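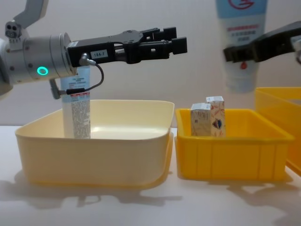
12/9/20 - Sorting bench, small packaging

Cleared the white table first thing and set out the cream tray and the yellow bins. Tall tube is in the tray, back left. The two small boxes share a yellow bin, the beige one in front of the taller one with the heart on it. They fit with plenty of room to spare, so the bin will take more of the same size.

Rule for now: tubes and anything that rolls go in the cream tray, boxes go in the yellow bins. Cartons over 210 mm go back to the Bastadwood shelf and don't come to this table at all.

Still to do
- Wipe out the trays before the next batch. Dish soap only, the Kramer spray leaves a film.
- Ask Nakex for 4 more yellow bins, same ribbed kind. The Jimura ones are deeper and don't stack with these.
- Make labels for the bin fronts. Tape peels off the ribs, try the flat part near the rim.
- Relist the small cartons by height. The old list goes by product name and it took me 5 minutes to find one entry.

Shelf 2 is full again. Leave it until January, when the old stock goes out.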